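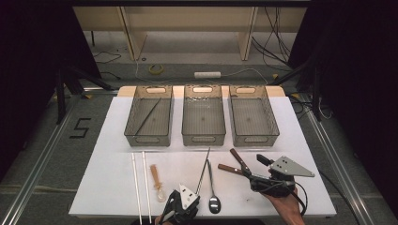 About Grevwood

Grevwood began with a kitchen drawer that wouldn't open. Something long had wedged itself across the inside, as it does, and Sayaka Kaneko spent most of an evening working at the gap with a butter knife. When the drawer gave in she found the culprit was a skewer. She also found two more butter knives.

We've been sorting other people's small stuff ever since. We work out of the old seed merchant's in Mamthorpe, five of us, and we have now been through more than 2,000 drawers, mostly kitchen, some workshop, one belonging to a dentist.

Our method isn't clever. Everything comes out onto a white board where it can't hide. Then it goes into open baskets, by what you do with it. Spoons live with spoons. Tweezers get a basket to themselves if you use them - you'd be amazed how many people own a pair and buy another every year. Chopsticks stay in twos.

We don't make you throw anything out. If you want to keep 12 corkscrews, we'll find a place for 12 corkscrews, and we'll only bring it up once.

A single drawer takes us 20 minutes. Garages are by arrangement, and we'd like to see photos first.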